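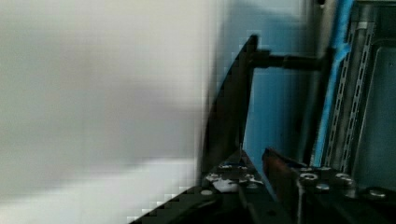

Betreff: Re: [sprachcafe-velen] Wortschatz Essen, Gruppe Anfänger
Von: Reda Mahrous
Datum: 1. Juli 2025

Liebe Liste,

> Wie übt ihr die Präpositionen mit dem Dativ?
> Meine Gruppe kennt die Regel seit Mai, aber beim
> Sprechen kommt immer der Akkusativ.

ich hatte mit meiner Gruppe genau dieselbe Schwierigkeit.
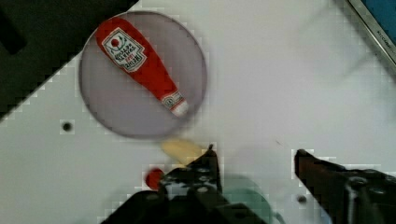
Der Dativ wird bei uns leichter, wenn man zuerst nur die Frage „Wo?“ übt und das Verb „stellen“ noch nicht benutzt. Ich beginne mit einem einzigen Satz, und alle sprechen ihn nach. Zum Beispiel: „Der Ketchup liegt auf dem Teller.“ Danach kommt die Frage – und erst dann die Tabelle im Buch.

Meine Reihenfolge ist diese:

1. Sätze mit „auf“ und „neben“, nur mündlich, 6 Minuten.
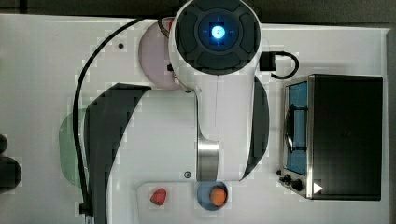

2. Dieselben Sätze schreiben, Artikel unterstreichen.
3. Zu zweit fragen und antworten, ohne Buch.

Für die Obstwörter gebe ich auch den Plural, weil „die Bananen“ im Dativ gleich bleibt.
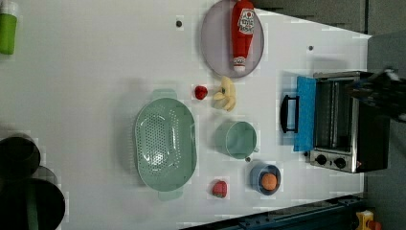

Bananen, Erdbeeren und Ketchup auf dem Tisch

Das Arbeitsblatt schicke ich gern zu, bitte direkt an mich schreiben.

Mit freundlichen Grüßen
Reda Mahrous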